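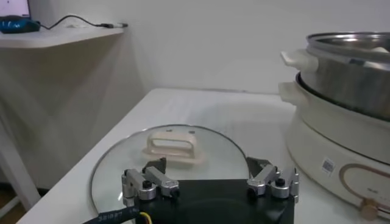
The Plallow Countertop Steamer is supplied by Tuvari to staff kitchens, community dining rooms and small cafeterias. It is intended for steamed buns, dumplings, fish and vegetables in modest quantities. A round glass lid can be set down on the tabletop while food is loaded, and replacement lids may be ordered separately through the Ruddock parts desk.

**Operation**

Fill the base with clean water to the marked line before switching on. Filled buns generally require 20 minutes from the first steam -- frozen items will need longer. Leave space between pieces, as dough expands during cooking.
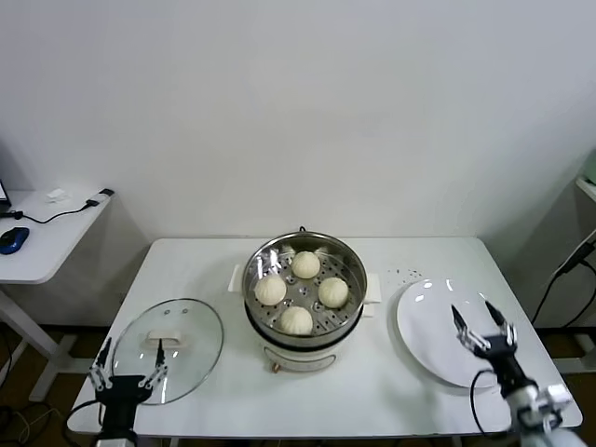 Vegetables should be cut to an even size and checked at 7 minutes. Allow the unit to cool fully before emptying the water.

**Care**

Descale monthly in hard-water areas. The base must not be immersed.

**Ordering**

Orders placed before noon leave the Mikel warehouse within 24 hours. Institutional accounts may request a quotation in writing -- delivery charges are listed separately.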